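From: Zoriana Skoryk
To: Diltdale building list
Date: Apr 12, 2020
Subject: Re: Boxes and the room under the stairs

Reto Ruchti wrote:

> Marta and I went through the downstairs room in January and
> got as far as the big column. What do people want done with
> the boxes behind it? I would also like to know whether the
> ceiling is to be painted this year or left. Besska quoted us
> for the painting, but the price did not include moving
> anything out of the way.
>
> Reto

Reto,

I would leave the ceiling. It is corrugated metal decking and it is white already, and so are the beams. Besska's quote was for 139 square metres, which I think counts the flat area and takes no account of the folds in the decking. If we do go ahead, please ask them to measure again. They would also have to work round the pipes and conduits on the right, and the air conditioning unit is in among those, so somebody has to say who covers it and who cleans it afterwards.

On the boxes, Stefaniia has asked for anything marked Runach to be kept. The rest can go to Moroz, who will take up to 200 kg in one trip. Ostap has offered his van for two trips if they need to be split. Please don't stack any more against the column. I would like to be able to get a broom round the foot of it.

The stairs are a separate matter. From the room you see the underside of them, and the brown wood has never been treated on that side as far as I know. The steps fan out on the curve, so it is slow work, and I would rather do it by hand than have it sprayed. The stringer is white and should stay white. I have 7 litres of clear oil left over from the Diltdale doors, and Marta thinks that will be enough for one coat. I'll try it on a single step first and leave it for a week.

Could you send me the Besska quote again? My copy is missing the second page. I also need to know which of you has the key to the side door, as Ostap will want it for the van.

Zoriana 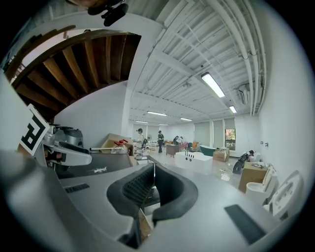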